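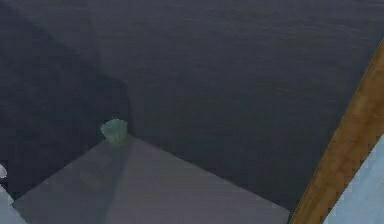 Petro Sydorenko 在校对稿上写道:相机对位这一步请放到载入场景之后,旧版把它放在前面,照着做的人都得返工一遍。本版已按此调整顺序。

第4章 仿真工位的设置与维护

本章适用于 Mellden 移动机械臂的仿真工位。工位由仿真主机、Pradska 渲染程序、Cuervo 控制器和 Banent 室内场景包组成。实体机器的安装、吊运和接地不在本章范围内,请查阅硬件手册。本章修订日期:2019年1月21日。

4.1 开始之前

1. 确认仿真主机已经开机,并以操作员账户登录。管理员账户下生成的场景缓存,操作员账户无法改写。
2. 确认 Cuervo 控制器处于“仿真”档。面板左侧的模式钥匙应竖直,钥匙可以拔出。
3. 关闭上一次会话遗留的 Pradska 窗口。任务栏里没有图标时,还要在进程列表中再看一次。
4. 打开工位目录,核对机器描述文件、相机参数文件和场景文件是否在同一级。
5. 把上一次的日志移到归档目录。不要直接删除。

注意:控制器处于“实机”档时,不得启动仿真会话。关节指令会同时发往两侧。如果实体机器与本工位共用网络,启动前应按下实体机器的急停按钮,并在整个会话期间保持按下。

4.2 载入场景

1. 启动 Pradska,在“工位”菜单中选择“载入场景”。
2. 选择 Banent 包中的卧室场景。首次载入需要编译材质,期间窗口可能没有响应,请等待,不要结束进程。
3. 载入完成后,状态栏显示“场景就绪”。此时机器模型尚未放入。
4. 选择“放入机器”,将底盘放在地面的开阔处,底盘外缘不要压到门扇的活动范围。
5. 执行一次“落地”。底盘高度值跳动停止后,再进行下一步。
6. 将该状态保存为“起始位”。后面的对位和恢复都从起始位开始。

说明:家具和门扇的位置保存在场景文件中,小件物品的位置保存在会话文件中。只还原其中一个,物品可能悬空,也可能陷进家具表面。两个文件应成对备份,文件名前半部分保持一致。

场景中的门有各自的铰链参数。搬动门扇以前,先在属性栏中看清“锁定”一项是否已勾选。已锁定的门仍能被拖动显示位置,但碰撞体留在原处,机器经过时会撞到看不见的门。

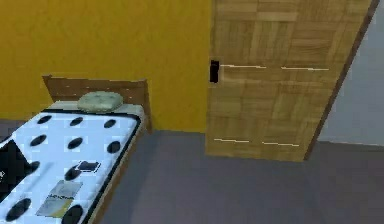 有使用者回复:门扇改了开度,底盘规划的路线却还是老样子,在门边停住不动,重新载入也没有用。

这种情况按下面的步骤处理。

1. 暂停会话,不要复位。
2. 选中门扇,在属性栏中点“重建碰撞体”。
3. 打开“规划”页,清空占据地图。
4. 恢复会话,让底盘原地转一周,地图会重新生成。
5. 另存场景文件。只保存会话文件,下次打开时门扇开度会回到原值。

如果第4步之后路线仍未变化,检查规划器读取的是不是另一份场景文件。路径写在 Cuervo 的工位配置页,更换场景后不会自动更新。

4.3 相机对位

对位分两步,先调头部相机,再调腕部相机。腕部相机的外参以机械臂末端为基准,头部相机没有调好时,也可以单独看到图像,但两者的坐标无法合并。

头部相机:

1. 回到起始位。
2. 打开“相机”页,选择头部相机,读入参数文件。
3. 将云台俯仰归零,再缓慢下压,直到画面中同时有地面和近处的家具表面。
4. 选取一处清晰的墙角或家具边缘,打开“边线叠加”。叠加线应与物体边缘重合。
5. 叠加线整体偏向一侧时,调整偏航;上下错开时,调整俯仰;只在画面四周错开时,说明镜头参数不对,应重新读入参数文件,不要用角度去补。
6. 点“写入外参”。

对位用的边缘要选直的、明暗分明的。带花纹的织物、门面上的拼花、镜面和半透明物体都不适合。物体离相机太近时也不要用,近处的少许偏差会被放大。
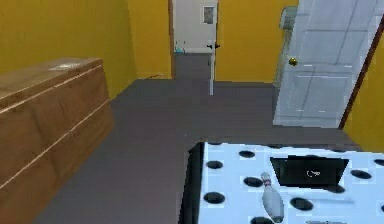

图 卧室场景:左侧斗柜,中间门洞,右侧向室内打开的白色门

腕部相机:

1. 将机械臂移到预设的“观察”姿态。
2. 选择腕部相机,关闭自动曝光。
3. 让末端沿竖直方向慢速下降,同时看画面中心的十字。十字应始终落在同一点上。
4. 十字漂移时,停止下降,退回“观察”姿态,在外参表中修改倾角,每次只改一项。
5. 调好后再做一次水平移动,确认画面没有跳动。
6. 写入外参,并在工位记录本上写明修改了哪一项。

注意:下降过程中,手不要离开“暂停”键。仿真中的碰撞不会损坏设备,但末端一旦穿入家具,物理求解器可能把周围的小件物品弹开,会话必须从起始位重新开始。

说明:画面里看不到夹爪,不等于相机装错。夹爪是否进入视野,取决于所选的安装位和当前姿态。请以“相机”页中的安装位名称为准。

4.4 画面检查

每次写入外参后,按下列项目检查画面。检查时把窗口缩放设为原始大小,放大后的锯齿不能作为判断依据。

边缘:木质板边、床架和门框的轮廓允许有阶梯状锯齿,但不应随画面静止而闪动。闪动时打开“抗锯齿”,重启渲染程序。

条纹:大平面上出现细条纹时,先换一个角度看。随视角移动的多为反光,固定在表面上的多半与材质或重叠面有关。后一种情况可以重新编译该物体的材质;仍不消失,就在记录本上写下物体名称和视角。

阴影:柔和的阴影属于正常设置。阴影与物体分离时,检查物体是否悬空,再检查光源的偏移值。不要为了让画面好看而关闭阴影,训练用的画面与验收用的画面必须使用同一套光照。

文字:屏幕和纸片上的小字在低分辨率下无法辨认,不需要处理。

半透明物体:杯子一类的物件与浅色家具重叠时,轮廓可能发虚。需要准确位置时,请读取物体列表中的坐标,不要从画面上量。

4.5 日常维护

每次会话结束后:

1. 让机械臂回到“收拢”姿态。
2. 保存会话,退出 Pradska。
3. 将控制器的模式钥匙拔出,放回钥匙盒。
4. 在记录本上写明场景名称、起始位是否改动、有无报错。

场景包更新后:

1. 先备份相机参数文件,再安装更新。
2. 用旧的起始位载入一次,观察底盘有没有下沉或抬起。
3. 重做 4.3 的头部相机对位。腕部相机只检查,不偏移就不用改。
4. 旧场景包保留到下一次验收结束。

主机的缓存目录应定期清理。清理前退出所有会话。只清理名为“材质缓存”的文件夹,旁边的“标定缓存”不要动,误删后两台相机都要重新对位。二月的停机维护期间会统一清理主机,操作员不必自行处理。

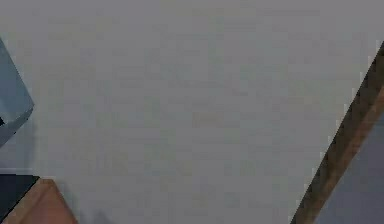 另一条意见来自夜班:腕部画面停住以后,头部画面还在走,很容易误以为只是机械臂没动,结果指令一条接一条地发了出去。

遇到画面停住,先看画面角上的时间计数。计数不走,就是图像停了,此时应立即暂停指令,再按 4.6 处理。计数仍在走而画面不变,才检查机械臂是否收到了指令。远看一片平整的家具表面时,机械臂小幅移动也不易察觉,不能只凭画面判断。

4.6 报错 323:相机图像超时

Cuervo 面板显示 323 时,控制器已经收不到某一路图像。机械臂会保持当前位置,底盘制动。

1. 按“暂停”。不要按“复位”,复位会清掉报错前的日志。
2. 在“相机”页查看哪一路标为红色。
3. 停用该路相机,等待 10 秒,再重新启用。
4. 图像恢复后,核对安装位名称和外参。名称变成“默认”时,重新读入参数文件。
5. 点“确认报错”,以慢速执行一个短动作,观察画面是否跟随。
6. 图像没有恢复时,保存会话,退出并重启 Pradska,从起始位开始。

重启后再次出现同一报错,应检查主机显存占用。常见的占用来源是未关闭的旧会话和打开着的录像窗口。关闭后重试。

注意:不得通过延长超时时间来消除该报错。超时值由验收文件规定,操作员账户虽然能看到这一项,修改后的数值也会在下一次启动时写入日志。

需要上报时,请附上以下内容:

报错前后的控制器日志
场景文件和会话文件(成对)
当时使用的相机参数文件
Pradska 与 Banent 场景包的版本
最后一次对位的记录本页

日志请原样打包,不要截取。收到回复以前,保留现场的会话文件,其他班次可以另建会话继续使用工位。

4.7 恢复出厂工位配置

仅在前述步骤均无效时使用。

1. 备份整个工位目录到外部磁盘。
2. 退出 Pradska,将控制器断电后重新上电。
3. 在控制器的“维护”菜单中选择“恢复工位配置”,输入维护口令。
4. 恢复完成后,从 4.1 开始重新设置。起始位、门扇开度和两路相机的外参都需要重做。
5. 完成画面检查后,由当班负责人在记录本上签字,工位方可交付使用。

恢复操作不会删除归档目录中的日志。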